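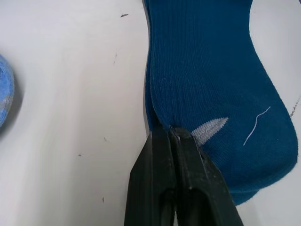

Wrist camera view: jaws closed on a fold of a ribbed blue sock.

Flistwood Sock Handling Kit – data card

Release notes dated October 31, 2018. Replaces the draft card shipped with the evaluation units.

Summary
The Flistwood kit is a two-finger gripper set with a wrist camera and a recorded set of household fabric tasks, sold by Nasution and supported from the Wernatbridge workshop. This card covers the sock subset only. Towels and shirts have their own cards.

Contents
Episodes: 226
Labelled grasp events: 2,183
Camera: one, wrist mounted, colour
Held-out episodes: 200 to 226, inclusive
Table surface: white, matte

Recording
The arm is driven by an operator through the Notine hand controller. Each episode starts with the jaws open and the arm at the home position. Operators may regrasp as often as they like. Failed grasps are kept and labelled as such – please don't filter them out before computing a success rate.

Grasp labels
0 no contact
1 contact, jaws open
2 jaws closed on fabric
3 released
Label 1 includes a fingertip that has gone under or into the fabric while the other finger is still over bare table. It is the label most often disputed between annotators. If your planner only needs open or closed, merge 0 with 1 and leave the rest.

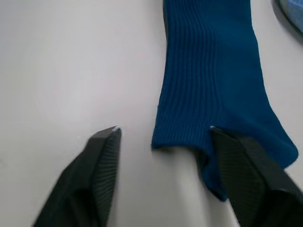
Known issues
Lint and loose thread show up in some episodes at close range. Simple blob detectors will pick these up as objects.
Ribbed knit can produce moiré when frames are downsampled without a filter.
The fingers are black and fill much of the lower image when the arm is near the table. A finger mask is supplied in the masks folder.
Motion blur on the fingertips is not labelled.
Episode 4 has a gap in the joint log. The video is complete.

Not included
Force readings, depth, and calibration for any gripper other than the one supplied. A calibration file for the older fingers is planned for November.

Licence
Free for evaluation by kit owners. Redistribution requires written permission from Nasution.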